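I want to make a case for compost, and I mean the big, steaming, slightly ridiculous kind that a licensed cannabis farm can build if it stops paying somebody to haul its stalks away.

Most growers I talk to still treat plant waste as a compliance chore. Stems, fan leaves and root balls get shredded, mixed with something unappealing so they can't be used, weighed, logged and trucked off. Then the same growers order bagged inputs by the pallet! I did it too, for the first 6 seasons at our place outside Grelodthorpe, and I never once put the two invoices side by side.

What changed my mind was a visit to Ilaria Fabbri's farm at Donine. She grows outdoors in beds that haven't been turned over since she started, and every scrap that's allowed to stay on the property stays. Her windrows run along the north fence (she'll tell you they should have gone on the south side) and in August the middle of a pile is hot enough that you pull your hand back. I came home and started pestering our inspector about the rules the next morning.

The rules, for what it's worth, were kinder than I'd assumed. We had to show that the material was ground up and mixed so it was unrecognizable and unusable, keep it behind the fence, and write everything down. We were doing nearly all of that already. 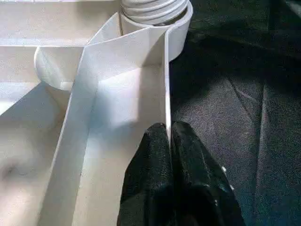
Do you need expensive gear to compost stalks properly?

A decent chipper is the one thing I wouldn't skimp on, and you can share it. We split ours with the Mekonnen farm down the road, and it spends more time on their trailer than in our shed. The rest is a loader, a long thermometer and a hose that reaches.

Cannabis stems are woody and stubborn, so they want nitrogen and they want patience. We use spoiled hay, spent brewing grain from Brorkero and whatever manure the neighbours will part with. Last year we made 192 cubic yards of the stuff, and I'd be lying if I said I wasn't proud of it. It smells like a forest floor. Visitors get shown the compost before they get shown the flower, and a few have looked quite let down.

I know the arguments against. It takes room, which indoor growers in an industrial unit don't have. It takes labour right when everyone's worn out from harvest. A bad pile stinks, and people living near a cannabis farm already have opinions about smell. All fair, and for a small indoor room I'd look at a shared site run by several licence holders, if your regulator will go for it.

But if you've got dirt under your plants and a bit of ground to spare, please try one pile. Start it in the fall with your stalks chipped as fine as you can get them, keep it damp as a wrung-out sponge, and turn it when the temperature drops. Ours went on the beds in spring, and the worms were into it before we'd put the forks away.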